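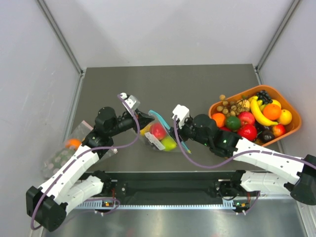 A bag that closes is still a bag, Llinos Foulkes told the meeting on Thursday night, and she had brought a drawer's worth of them to make the point. Foulkes wanted to know why Pridwood's Saturday produce market was being asked to drop its thin roll bags for resealable ones when, by her reckoning, most households would use them once and put them out with the trash.

The market's answer is that people won't. Under a plan that starts in March, loose fruit at the Pridwood market will be sold in clear zip-top bags, mixed however the shopper likes, with a card slipped inside giving the price and the stall. Shoppers pay a 25-cent deposit on each bag and get it back when they return the bag clean. Grapes, bananas, apples and citrus are all covered. Melons are not, and neither is anything sold by the crate.

Babak Ebrahimi, who runs the market, said the change would cut down on bruised fruit and on arguments at the scale. "You pick from the basket, it goes in the bag, the card goes in with it, and that's the sale," he said. He did not have a figure for how many roll bags the market goes through now. Asked twice, he said it was "a lot."

That is a thin basis for a deposit scheme. The market has 22 stalls, and it has ordered 200 bags for the first weekend. That works out to nine bags a stall with two left over, on a day when a single fruit seller can have a line before 9 a.m. Ebrahimi said more would be ordered if needed.

There is also the question of what the bags do to the fruit. A bag with no holes holds in moisture, and bananas and apples shut up together tend to ripen faster than anybody wants. Arif Fakir, who has sold citrus and grapes at the market for 6 years, said he would close the bags if customers asked but would tell them to open them again at home. He plans to keep his orange baskets out front as before and let people carry fruit off in whatever they brought.

"Grapes in a sealed bag in a warm car, you're going to hear about it Monday," Fakir said.

The bags come from Jostero, a packaging supplier, which describes them as good for repeated use. It does not say how many times. The market's notice to stallholders doesn't say either, and it leaves out who will be washing the bags that come back sticky. Ebrahimi said returned bags would be "looked at" and that the ones in poor shape would not go out again.

Dagný Snorradóttir, who sells apples from the stall nearest the parking lot, was more willing to give it a try. She said the cards would help her, as shoppers often reach the far end of the market with three kinds of apple and no idea what they paid for any of them. She is less keen on handing back quarters. Stallholders will have to refund deposits out of their own cash boxes and settle up with the market at closing time.

The notice says the plan will be reviewed after the first season. It does not say what would count as a failure. Shoppers can still bring their own bags, with no deposit, and the roll bags will stay on the stalls until they run out.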